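Jumus 탁상 작업 셀 도입 패키지

제품 개요 | 구성 | 사양 | 예산 계획 | 설치 준비 | 자주 묻는 질문

견적서의 첫 줄만 보고 로봇을 사는 분들이 있습니다. 둘째 줄부터는 보통 설치하는 날 읽게 됩니다. Jumus 탁상 작업 셀은 그 둘째 줄 이하를 미리 묶어 둔 패키지입니다. 팔 한 대, 그리퍼, 작업대, 제어 박스, 케이블, 그리고 케이블을 정리할 부속까지 한 품번으로 주문합니다. 마지막 항목을 빼고 주문하신 분들은 대개 한 달 안에 다시 연락을 주십니다.

용도는 가정용품과 식품 모형을 집고 옮기고 담는 작업의 개발과 시험입니다. 대학 연구실, 기업 선행개발팀, 직업교육 기관에서 주로 씁니다. 용접이나 팔레타이징을 생각하고 들어오셨다면 상단 메뉴의 산업용 제품군으로 가시는 편이 서로 편합니다.

기본 구성
로봇 팔 본체 1대
2지 그리퍼 1조
제어 박스 및 비상정지 버튼
흰색 상판 작업대(고정용 구멍 가공)
케이블 정리 키트
Drostelico 작업 편집 소프트웨어 1년 사용권

선택 품목
교체용 손끝 패드
상부 카메라 거치대
작업대 연장판
Zullport 운반 케이스
물체 세트(주방용품, 과일 모형, 용기류)

주요 사양
가반 하중: 2 kg
작업 반경: 500 mm
팔 본체 무게: 39 kg
워밍업 권장 시간: 30분
전원: 단상 220 V

가반 하중에는 그리퍼 무게가 포함되지 않습니다. 이 문장은 매뉴얼에도, 견적서에도, 발주 확인 메일에도 적혀 있습니다. 그래도 문의가 들어오기에 한 번 더 적습니다. 내용물이 가득 찬 병을 들릴 계획이면 병만 저울에 올리지 말고 가장 무거운 상태로 재서 알려 주십시오.

예산을 짤 때
본체 가격은 예산의 시작입니다. 첫해 예산에는 다음 항목이 들어가야 합니다.
설치와 초기 교정: 견적서에 별도 표기
손끝 패드: 소모품으로 편성
소프트웨어 갱신: 2년 차부터 발생
안전 표시와 바닥 구획: 현장 부담
물체 구입비: 생각보다 큼

물체 구입비를 0원으로 적어 내는 기관이 많습니다. 탕비실에 있는 것을 쓰겠다는 계획인데, 그렇게 시작한 현장은 대체로 컵이 모자라고 로봇은 같은 컵만 잘 집게 됩니다. 크기와 재질이 다른 용기, 둥근 것, 눕혀 놓을 것, 접시 위에 올릴 작은 것을 섞어 준비하십시오. 같은 물건을 여벌로 사 두는 것도 권합니다. 단종된 장난감 하나 때문에 시험 기록을 이어 가지 못하는 일은 의외로 흔합니다.

3월에 납품을 받으려는 공공기관은 전년도 말에 가견적을 받아 두십시오. 3월에 문의하면서 3월에 받겠다는 분들도 계시는데, 의지는 존중합니다.

공간과 배치
팔은 작업대 긴 변 쪽에 두는 배치를 기본으로 권합니다. 사람이 물건을 다시 놓는 자리는 맞은편에 잡습니다. 작업 반경 안이라고 해서 모든 자세로 닿는 것은 아니므로, 가장 먼 물체는 반경 끝보다 안쪽에 두십시오. 큰 물건을 상판에 올려 두면 그만큼 작업 면적이 줄어듭니다. 당연한 이야기인데 도면에는 큰 물건이 잘 그려지지 않습니다.

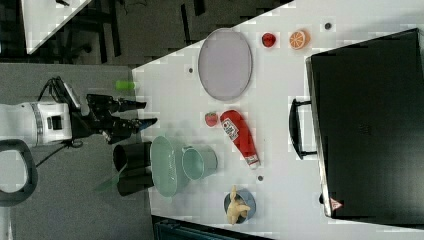 긴 변 쪽에 팔이 있는 작업대. 콜랜더, 양동이, 케첩병, 과일류와 함께 오른쪽에 검은색 대형 여행가방이 놓여 있다.

설치 전 확인
바닥이 평평한지, 출입문 폭이 작업대보다 넓은지, 콘센트가 도면에 있는 자리에 실제로 있는지 확인해 주십시오. 셋 중 하나라도 어긋나면 기사가 한 번 더 방문해야 하고, 재방문비는 소모품처럼 꾸준히 나갑니다.

자주 묻는 질문

기존에 쓰던 Grewal 그리퍼를 달 수 있습니까?
어댑터를 추가하면 장착됩니다. 어댑터 두께만큼 도달 거리와 하중 여유를 다시 계산해야 하며, 계산표는 견적 요청 시 함께 보내 드립니다.

작업대만 따로 살 수 있습니까?
됩니다. 다만 구멍 위치는 저희 고정구에 맞춰져 있습니다. 집에 있는 식탁을 쓰겠다는 문의도 받았으나, 흔들림 시험을 통과한 식탁은 아직 없습니다.

대여도 합니까?
월 단위로 합니다. 반납할 때는 케이블 정리 키트도 함께 보내 주십시오.

견적 요청 시 적어 주실 내용
다룰 물체의 종류와 최대 무게, 설치 장소의 층과 승강기 유무, 희망 납기, 세금계산서 발행처. 예산 상한을 함께 적어 주시면 그 안에서 구성안을 보내 드립니다.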